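Is Vurer worth it for a First Level horse?
Dressage Training and Showing, 29 replies

centerline_kate
My trainer wants the whole barn on Vurer by November. It's the app that scores your ride from phone video and gives you a percentage per movement. I have a nine-year-old gelding named Kultness, solid at First, schooling some Second. Subscription is 215 a year. Anyone had it longer than a free trial?

oldgraymare
Had it all last season. It gave my free walk a 7.5 every ride. My real judges gave it a 5.5 and wrote "needs more reach" on three tests running. I know which one I believe.

Afonso Rebelo
I ride at Skovuvlow and most of us use it. You're reading it wrong if you compare it with a judge. Compare it with itself. My shoulder-in went up over the summer and so did my show scores.

oldgraymare
You also changed saddles and took lessons twice a week over the summer, you posted about it. How do you know which one did it?

Afonso Rebelo
I don't, fully. But I noticed I was losing the angle halfway down the long side, and the app is what pointed it out.

halfpass_hal
A mirror points it out too. So does a friend on a mounting block.
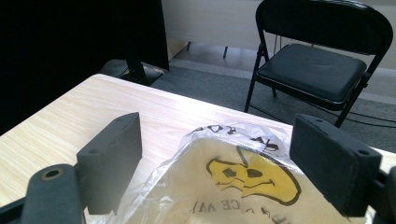
Page 2 of 2

centerline_kate
Asked my trainer how the scores get made. She sent me the brochure. It says the system was "trained on 132 top-level tests." Is that a lot?

halfpass_hal
For what? Grand Prix tests tell you nothing about how a First Level lengthening should look. And who scored them, one judge or five? If the brochure doesn't say, I assume the answer isn't flattering.

Ah-rin Koo
I scribe at recognized shows and I'd be careful. Two judges at C and E can be four points apart on the same horse and both be able to defend it. An app that hands you 67.3 is giving you a decimal it hasn't earned.

Afonso Rebelo
By that logic we should throw out the decimals at shows too.

Ah-rin Koo
Some days I would! But a judge writes a comment next to the number and you can take that home and work on it. What does Vurer write?

oldgraymare
"Improve balance." On everything. It said it about my halt.

lead_changes_maybe
Slightly off topic, but does it handle gray horses against light footing? Ahn, my mare, is nearly white and our arena is pale sand. Mine kept losing her hind legs in the canter and marked us down for rhythm.

Afonso Rebelo
It struggles with that, yes. Put dark wraps behind. I'll give you that it shouldn't need them.

halfpass_hal
So 215 plus wraps.

centerline_kate
Does anybody's trainer get a cut for sign-ups? I feel bad even asking.

oldgraymare
Ask her. Mine did, and she told me when I asked. It didn't make her a crook, but I'd have liked to hear it first.

Ah-rin Koo
A ride-a-test clinic near me is 102 with a real judge, and you get to go back in and ride the bad bits again. I'd do two of those before I paid for a year of this.

centerline_kate
OK, I talked to her. She does get a free month per rider. She was fine about it, a bit short. I'm doing the clinic first and will look at the app again after winter.

Afonso Rebelo
Fair. Film the clinic anyway and run it through the trial. I'd like to see how far off it is.

oldgraymare
My money's on 7.5 for the walk.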